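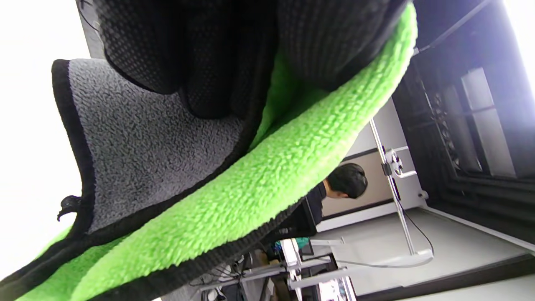
Notebook, towel folding, March
Entry covers the regrasp labeling question and the first comparison runs. L.H. writing, P.A. to check the numbers in the table file before anyone quotes them.

Background for whoever reads this without the February pages: the policy trained on the hand-held demonstrations folds the flat cotton cloths well enough, but on the two-sided microfiber towels it closes too early. The fingers come together on the top of the pile, the width reading says "holding something," and the lift starts with only loops between the fingertips. Perrine's guess was that the wrist view goes nearly all green in the last part of the approach and the policy loses its reference. My guess was the labels. We agreed to test the labels first because it costs no new collection.

What the labels were. Grasp onset was set at the first sample where finger width falls below a fixed threshold. On thin cotton that is fine. On the long pile the threshold is crossed while the fingers are still compressing the loops, so the labeled onset sits early and the segment that teaches "keep pushing down" gets tagged as already grasped.

What I changed. Onset is now the point where width velocity settles after closing starts, held for 12 consecutive samples. No fixed width anywhere. The script is in the Drekari repo under the segmentation folder, the old one is still there with the suffix _fixed. Do not delete it, the cotton baselines depend on it.

Data. 137 demonstrations in the microfiber set after filtering. I dropped the ones where tracking was lost during the fold-over and the ones where the operator restarted without ending the episode. Filtering list is saved next to the episodes. No reweighting between lime side up and gray side up, though the gray side is underrepresented and this will matter later.

Training. Same network, same seed, same augmentation, same number of steps as the Gida baseline. Only the phase labels differ. Perrine started both runs from the same checkpoint so the comparison is clean on that side.

Evaluation. Towel placed by hand from the printed placement sheet, corner positions marked with tape. A trial counts as a success if the first fold lands with the edges inside the tape and the towel is still held at release. Slips after release are noted but not counted against it.

Results, long pile up: the new labels help. Early closing is mostly gone. Fingers go down farther before closing and the binding is usually inside the grip along with the pile. Remaining failures are of a different type: the gripper picks up the fold and the layer under it together, so the whole towel travels. Seen in 7 trials, all in the near-left placements.

Results, gray side up: no difference I would defend. The shorter pile never had the early onset problem to begin with, so this is what the label explanation predicts. Good consistency check, though the trial count is small.

Perrine's objection, recorded because I don't have an answer: with the later onset the policy also spends longer in the approach phase, and the approach phase has the slower speed limit in the controller. Some of the gain could be from moving slower near the cloth and have nothing to do with the labels. To separate the two we need the old labels with the slow limit extended. She is setting that run up tonight.

Side notes.
Exposure is too high near the windows. On several episodes the background goes to plain white and the feature count drops just when the tool tilts. Tracking survives if something with structure is in view on the other side. Fix exposure before the next session, do not leave it on auto.
The black binding is a strong edge and the policy may be using it. Want one towel without binding as a control. Asked Koyama for a price, no reply yet.
The clock offset between the width encoder and video was re-measured with the tap test and came out at 2 samples. Corrected in the loader. The Gida baseline was trained before this correction, so strictly it should be rerun too. Added to the queue.

To do
Old labels plus extended slow zone (P.A.)
Rerun Gida baseline with corrected offset (L.H.)
Look at the double-layer pickups, check approach height against table estimate for near-left
Collect more gray side up before touching the sampling weights
Send the segmentation plots to Dusstead, they asked for the raw width traces as well

16:40, both training jobs queued. Offset correction confirmed in the loader log for the second one, first one not checked yet.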